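Ticket: wrist tracking offset, Filta decanting cell
Site: Gundau
Status: open, waiting on Marti

Operators who used to portion by hand now demonstrate the task in gloves and controllers. Since the October update the left hand reads 4 mm low. Clodo logs show no dropped packets.

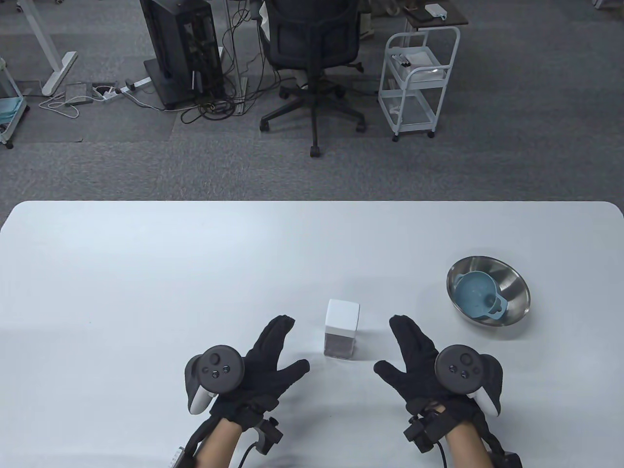 Both hands over the table, white container between them.

Re-paired both controllers and tightened the straps. Offset unchanged. Operators report sore wrists after two hours. Shift lead wants glove time counted as production time, which the old rate sheet does not cover.

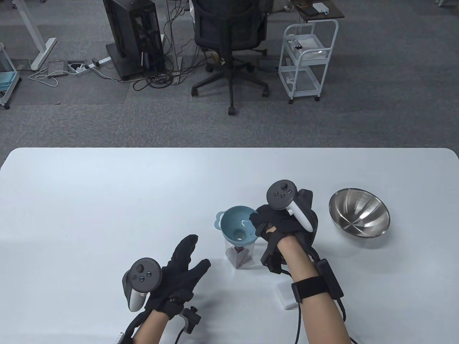 Repeated the funnel step at the lower arm speed limit, 300 mm/s. Same offset. Replay still stops on the 1,650-line config, so the people on this bench can't go back to checking and labeling yet.
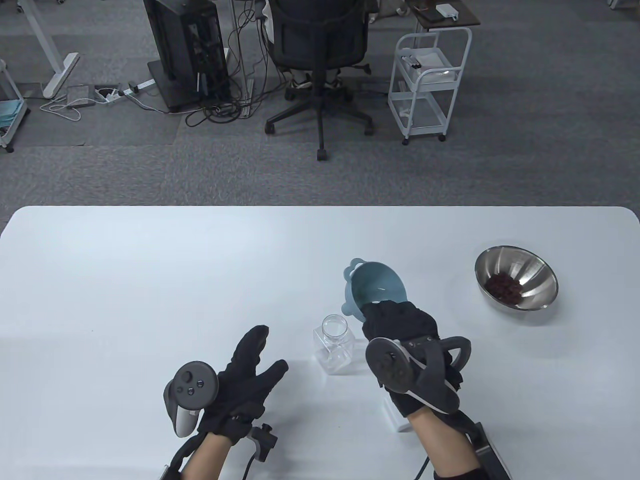 Clear jar, blue colander bowl in the right hand.

Next: swap left wrist module, rerun calibration. Rate sheet question passed to Marti. Do not close until both are answered.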